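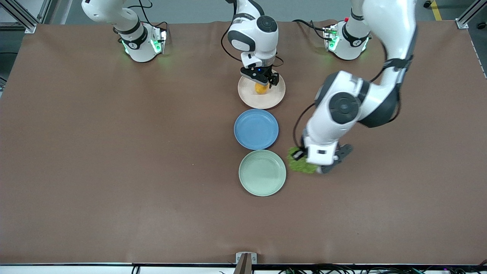 Right gripper on the fruit at the cream plate, left gripper holding the green item beside the sage plate.

Plerosach: two-arm plate sorting with overlapping turns

Welcome, and thank you for looking in. Plerosach is a set of teleoperated two-arm demonstrations recorded at the Ladembridge lab, together with the labels and evaluation scripts we used for our work on overlapping turns. We tried to write this card the way we would explain things to someone who had just joined the project, so it runs a bit longer than most. If you only want to load the data, skip down to Loading.

Last revised 26th October. The files themselves have not changed since February, only this card and one script.

What the work is about

When one policy drives two arms over a shared table, it very often learns to take turns. One arm picks, places and goes back home, and only then does the other arm wake up. The task gets done, but slowly, and the demonstrations never looked like that in the first place. Our operators would have one hand closing on something while the other was already carrying the next item across, and somewhere in training that overlap got lost.

Our method, Flollo, is a small change to how action chunks are supervised. Each arm gets its own phase label (idle, reach, grasp, carry, release), and the loss is reweighted so that moments when both arms are in a non-idle phase count for more. There is no new architecture. The base policy is the same one we use for everything else in the lab, and we call it Sengar in the code, so please don't be confused when you see that name in the configs.

The task

Three round plates in a column on a paper-covered table: cream at the far end, blue in the middle, sage green nearest the operator. Small items start on the plates or on the paper and have to end up on the plate named in the instruction. Most items are play food or fruit-sized objects, plus a few soft textured ones that we added later on purpose. The soft ones are hard! They squash, they poke out sideways past the fingers, and a policy that has only ever seen tidy round things will close on them too early or let go too late.

The plates sit very close together, nearly touching, and we kept them that way through the whole collection. With more room between them the arms hardly ever have to mind each other, and the problem we care about goes away.

What is in the release

1,251 episodes, each with:
- one fixed camera view of the workspace
- joint positions and gripper opening for both arms
- the instruction text
- a phase label per arm per timestep
- a success flag, set by the operator at the end of the episode

Of these, 80 episodes are held out for offline testing and should stay out of training if you want to compare with our numbers. Another 60 are marked "messy" in the index. Those are episodes with a dropped item, a second try at a grasp, or a plate that got nudged out of line. We train with them included and found it helped a little with recovery, though we would love for somebody else to check that more carefully than we did.

A note on left and right

Left and right always mean the robot's left and right, in every file, label and plot. The fixed camera faces the other way, so the right arm's base shows up on the left side of the image and the left arm's base on the right. We have each mixed this up at least once, including in a draft of this card. If your policy seems to mirror everything, check here first.

The upper parts of both arms also pass outside the view and come back in, so an arm may show as two separate pieces. Keypoint trackers that expect one connected shape do poorly on it. We tried two of them, gave up, and used the joint readings instead.

Results

We ran 35 trials per policy on the real table, with the starting positions drawn from a fixed list that comes with the release. Flollo and plain Sengar finished the task at nearly the same rate, and we don't want to claim a difference there. What changed was the overlap. With Flollo, one arm would begin its reach while the other was still in grasp or carry, and whole episodes got shorter for it. Per-trial logs are in results/ and we would rather you read those than trust a summary from us.

The failures changed too. Plain Sengar mostly fails by missing a grasp. Flollo misses about as often, but it also has a kind of failure we had never seen before, where both arms head for the middle plate together and then hover there, each one waiting. The safety stop ended most of those trials. We count them as failures in every table.

Loading

Everything goes through one loader:

from plerosach import load_split
train = load_split("train", include_messy=True)
test = load_split("heldout")

Phase labels come back as integers, and the mapping is in labels/phases.json. If you want to run the reweighting on your own data, scripts/reweight.py only needs the two phase tracks and nothing else from us.

Things to be careful with

The phase labels were made from gripper opening and wrist speed, then fixed by hand where they looked wrong. The line between grasp and release is the weakest part. When the fingers are closed around something resting on a plate, a single image can't tell you which of the two is going on, and our early labels often guessed badly. We went back over the worst of them, but some are surely still off — please open an issue with the episode index if you run into one.

All of it was recorded on one table, with one paper color and one set of plates. We have not tested on anything else and would not expect the trained weights to carry over. The reweighting itself should travel better.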